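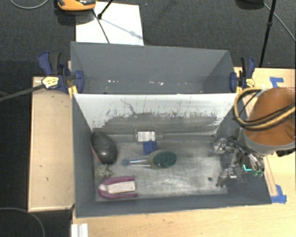 Tempered glass or film for an older phone?

wattlebird91
Monday, March 25, 2019
Cracked my second Prins glass protector since December and I'm over it. Paid $27 for this one and it went at the corner, in my pocket, with my keys. The phone's fine, so I suppose it did its job, but do I go glass again or try one of those Sulik films? The bloke at the Flumbridge kiosk swore by film, mind you he also tried to sell me a grey wallet case.

Jairo Apaza
Film, every time. I've had mine on for ages and you forget it's there. Glass always lifts near the edge if your case has a raised lip.

tramstop40
Disagree! Film scratches if you look at it sideways, and the feel is awful — like swiping on a lunch bag. Get the Ustberg glass, it's cut a bit smaller so the case doesn't push it up.

Jairo Apaza
You put yours on dry, didn't you. The wet-apply ones feel much better after a couple of days.

tramstop40
Wet, followed the little card and everything. Still peeled it off by the weekend.

wattlebird91
My case does have a lip, so that might be half my problem. Does the Ustberg one still cover the front camera?

tramstop40
No, there's a cutout for it. Colour of the border is black only, if that bothers you.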